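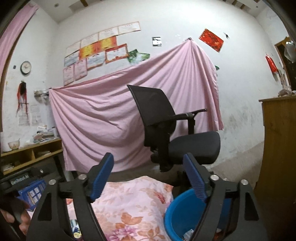 Projects > Perception and Control > Student Reports
April | Mireille Lebrun and Lalit Kaushik

Estimating Finger Opening from Wrist Camera Video

1. Problem

Demonstrations recorded with a hand-held gripper need two signals before they can train a policy: the pose of the tool and the opening of the fingers. Pose was already handled by the visual odometry package in Gimdale, our lab's processing toolkit. Opening was not. The earlier version of the toolkit assumed an encoder log for every episode, and part of the archive has none. Our task was to recover the opening from the video alone and write it in the format that the Perrin policy trainer reads.

2. Data

We used 257 episodes recorded in homes. Backgrounds vary a great deal: patterned bedding, hung sheets, furniture, open doorways. Of these, 88 include an encoder log and served as ground truth. We split by home, so that no room appears in both the tuning set and the test set. An early split by episode gave better numbers, which we discarded.

3. Method

The camera is fixed to the tool, so the finger pads can only move along a known path in image space. We treat the problem as a one-dimensional search.

The first stage undistorts a fixed strip of the image covering the travel of both pads. The second stage segments the blue pads by hue, with limits set per episode from the first 30 frames. The third stage fits a line to the inner edge of each pad and converts the distance between the lines to an opening in millimeters through a lookup table. A median filter removes single-frame errors.

Color alone was not enough. Any blue object behind the fingers, such as a basin or a box, can merge with a pad in the mask. We added a check against the screw heads on the linkage. They are bright, round and easy to find with a template, and their positions predict where each pad should be. If the two estimates disagree, the linkage estimate is used and the frame is flagged.

4. Results

Mean absolute error on the test homes was 2 mm. Error was largest near full closure, where the inner edges touch and the line fit becomes unstable. Motion blur caused most of the flagged frames. The linkage check fixed nearly all of the blue background failures, but it fails under strong glare, when the template matches reflections on the plates.

5. Limitations

The lookup table was measured on one gripper. A second unit with worn pads showed a constant offset, which we corrected by hand. The method also assumes that both fingers move symmetrically. Grasps that push one pad outward violate this, and we did not measure how often that occurs.

6. Code

The estimator runs as a Gimdale node named Skindik. The full archive job is started on Sunday night and writes one opening file per episode. Flagged frames are kept in the output with a validity bit set to zero, and the Perrin loader masks them during training. Remaining work is automatic offset correction from frames where the gripper is known to be closed.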